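Laundry and linen room, Rillus guest house
Inspection checklist with comments
Inspected by: Zuzana Procházka
Visit: Sunday, 7.40 am, before the first wash

Marks used: OK / Poor / Fail / Not seen. I only mark OK for things I have checked myself. Being told that something was done last month counts as Not seen.

1. Doors and way out

1.1 Main door opens fully – OK
1.2 Yard door opens without a key – Fail. There is a thumb turn, but somebody has fitted a bolt above it as well. The bolt was across when I arrived. The night porter told me it is "always off in working hours". It was a working hour.
1.3 Way out clear – Poor. Two linen cages stood in the passage. I could get past sideways.
1.4 Exit sign lit – OK

2. Dryers

2.1 Lint screens clean – OK on dryers 1 and 2, Fail on dryer 3. The log sheet has a tick for dryer 3 for every day of August, all in the same pen and all at the same slant. I would like to see a sheet that looks as if it had been filled in on different days.
2.2 Duct behind machines – Poor. The flexible hose on dryer 3 is kinked against the wall. Yalçınkaya serviced it and left a sticker saying "airflow good", with no reading. Please ask them for the reading.
2.3 Cool-down cycle in use – Not seen. The machines were off. Staff say they let it finish. The worn paint around the stop button on dryer 1 makes me wonder.
2.4 Warm linen not left in heaps – OK at the time of the visit

The dryer counter showed 1,314 cycles since the last duct clean. The maker's booklet was missing, so I can't say what the limit is, and neither could anyone on shift.

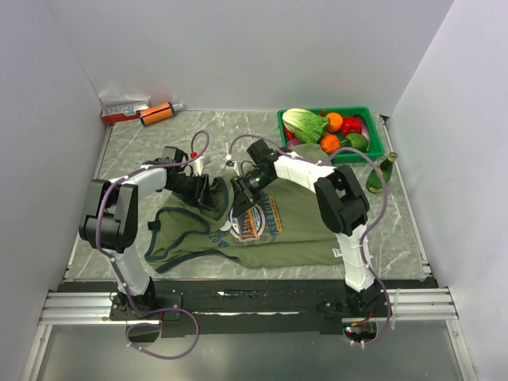 3. Folding and lifting

3.1 Work height suits the people using it – Poor. The bench is fine for tall staff. The shorter ones stand on an upturned crate, which must go. Buy a proper step or lower one end of the bench.
3.2 Shelf loads – Fail. The top shelf is marked 40 kg. It holds wet-weather blankets that were never weighed, and the middle bracket has started to pull out of the plaster.
3.3 Heavy items stored low – Poor. See above.
3.4 Floor dry and level – OK, apart from a lifted tile by the sink.

Gestisar's report from last year calls the shelving "suitable". It doesn't say what for, or who leaned on it. I have not relied on it.

4. Chemicals

4.1 Bottles labelled – Poor. One spray bottle says "blue stuff".
4.2 Bleach kept apart from descaler – OK
4.3 Data sheets to hand – Fail. The folder is there. The sheets inside are for products you stopped buying. The Ekow powder you use now has no sheet at all.
4.4 Gloves and goggles – Gloves OK. Goggles still sealed in their bag.

5. Electrical and ironing

5.1 Test labels in date – OK on both irons, Not seen on the steam press (no label)
5.2 Leads undamaged – OK
5.3 Sockets not overloaded – Poor. Radio, kettle and iron on one extension. Move the kettle.
5.4 Irons off when unattended – OK

To be done before I come back

Take the bolt off the yard door. Today, please.
Clean the screen on dryer 3 and straighten the hose. Don't run it until then.
Empty the top shelf and refix the bracket.
Get the correct data sheets, and label or throw out the spray bottle.
Start a new lint log with initials and times.

I was told the shelf was "on the list". I asked to see the list. Please send it with your reply, along with the Yalçınkaya invoice.

Signed: Z. Procházka
Copy to: manager, laundry noticeboard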